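The Shop on Lawal Street Still Fixes Things

WENDALE - The line at Meriem Shehata's counter starts before she unlocks the door. On a cold morning this month there were people waiting with a space heater, a mixer and a sewing machine wrapped in a bath towel.

Shehata opened the shop 16 years ago, when Wendale had four other places that did small repairs. Hers is the last one. The nearest competitor is in Sellmont, 59 miles up the highway, and it mostly handles vacuum cleaners.

She charges $18 to look at something. If she can fix it, that goes toward the bill. If she can't, she keeps it and tells you so plainly.

"People get mad about the 18 dollars until they price a new one," she said. "Then they come back."

Most of what she sees is simple. Cords fray where they meet the body. Switches wear out. Door seals dry up and crack. She took in 326 jobs last year and wrote each one down in a green ledger, along with the parts she had to order and how long they took to come.

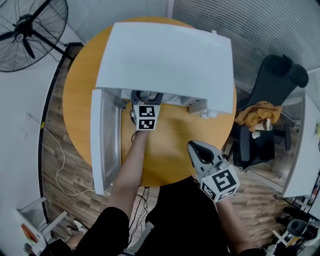
Parts are the hard part of the business. Some makers will sell a hinge or a thermostat to anyone who asks. Others sell only to their own service centers, or stop stocking a piece a few years after the model goes off the shelves. Shehata keeps a back room of dead machines for that reason, sorted by type and then by how much is left in them.

Her landlord in Pokcombe raised the rent in February. She thought about closing, then cut her Saturday hours and began teaching an evening class on basic repairs instead. The first session filled up in two days. Students bring something broken from home and a screwdriver set if they own one.

Not everything gets fixed. A toaster oven from the first class went to the back room, and its owner took home a secondhand one for ten dollars.

The next class starts after the holidays. Sign-up is on a clipboard by the register, and Shehata does not take names over the phone.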